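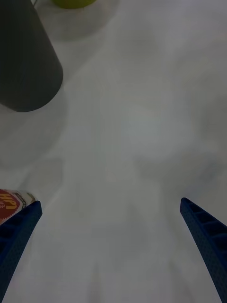
Gripper opens on its own halfway through a move, drops whatever it's holding

Posted by Lleucu Owen in Small arms and grippers
Sunday, April 17, 2022

Hello all, I'm hoping someone recognises this before I start taking things apart again. I've got a tabletop arm with a Nimus controller and a two-finger gripper, the long tapered blue fingers with the ribs down the inside. I use it for a pick and place job on a white table, nothing heavy, mostly small cartons and the odd bit of plastic fruit.

The trouble is that it lets go. It picks up fine, lifts fine, and then somewhere on the way across the fingers spring right open and the thing falls. The arm carries on as if it's still holding something, goes to the drop point, does its little "open" and comes back for the next one. No error on the screen at all. The log just says grip OK from start to finish, which is plainly rubbish when the carton is on the floor.

It doesn't do it every time. On a bad afternoon it's one pick in 4, and then it'll go all evening without a slip and I start thinking I've fixed it. Things I've tried so far: new finger pads (no difference), more grip force (possibly worse??), slowing the whole arm down (a bit better), and turning it off and on again more times than I'd like to admit. Power supply is the one it came with.

The other thing, and I don't know if it matters, is that last week it opened while I had my hand near it to straighten a carton. It didn't hurt, but the finger caught my knuckle and it made me jump. I'd assumed it couldn't move while it was paused. Is that normal?

Thanks in advance, and sorry for the long post.

Wyn Mostyn
Had this with mine. It's the firmware, just update it. Mine's been fine since.

Trefor Gough
Hi Lleucu. By all means update if there's an update to be had, but I'd look at the cable first. What you describe sounds an awful lot like the gripper losing power for a moment and starting up again. Plenty of small grippers open fully when they wake up, so they can find out where their fingers are. The arm has its own supply so it never notices, and the controller goes on believing the last thing it was told. That would fit with your log saying everything is lovely.

It would fit with the other clues too. Slower arm means less tugging on the cable, and more grip force means more current through a poor joint, so I wouldn't be surprised if that really did make it worse.

Try this. Put the arm in a pose where the wrist is turned well round, close the gripper on something soft, and keep the arm still. Then, with a long wooden spoon or similar (not your fingers, please), give the cable a nudge near the wrist, then at the elbow, then at the base. If the fingers fly open you've found the spot. On mine, which is an older Foulkes with a much uglier gripper, it was the little plug at the wrist. It looked perfect. One of the pins had backed out by a hair and only lost contact when the wrist went past a certain angle. I'd spent almost 100 quid on bits before I thought to pull on it.

If it is the plug, replace the lead, don't bend the pin back and hope. And leave a proper loop of slack at the wrist when you refit it – cable ties pulled up tight are what does the damage in the first place.

About your knuckle: pause stops the arm's program. It doesn't cut power to anything, and a gripper that restarts will move whether the arm is paused or not. Use the emergency stop before you reach in, and check that yours kills the gripper supply as well. Some only cut the arm. If yours is one of those, pull the gripper's plug too. I know it's a faff for straightening a box, but those fingers open quickly and next time it could be a finger in the hinge end.

Vilgot Vik
Agree with Trefor. I'd add one thing, make the controller ask the gripper how wide it is after the lift and again before the drop, and stop if the number has jumped. On my setup a carton reads nothing like fully open, so it's easy to tell. You want the live reading for this, not the "grip OK" flag, because that flag might only be set once when the fingers first close. Took me ten minutes to add and it saves you chasing the arm round while it delivers thin air.

Also check how old that lead is. They don't last for ever when they're twisted on every pick, and mine went at well over 1,000 cycles with no outward sign at all.

Lleucu Owen
Spoon test done! Nudged it at the elbow, nothing. Nudged it at the wrist and the fingers shot open straight away, three times running. I've ordered a new lead and the arm is staying off until it comes. The stop button only cuts the arm on mine, so thank you for that, Trefor, I'd never have checked. Wyn, I did look, and I'm already on the newest firmware.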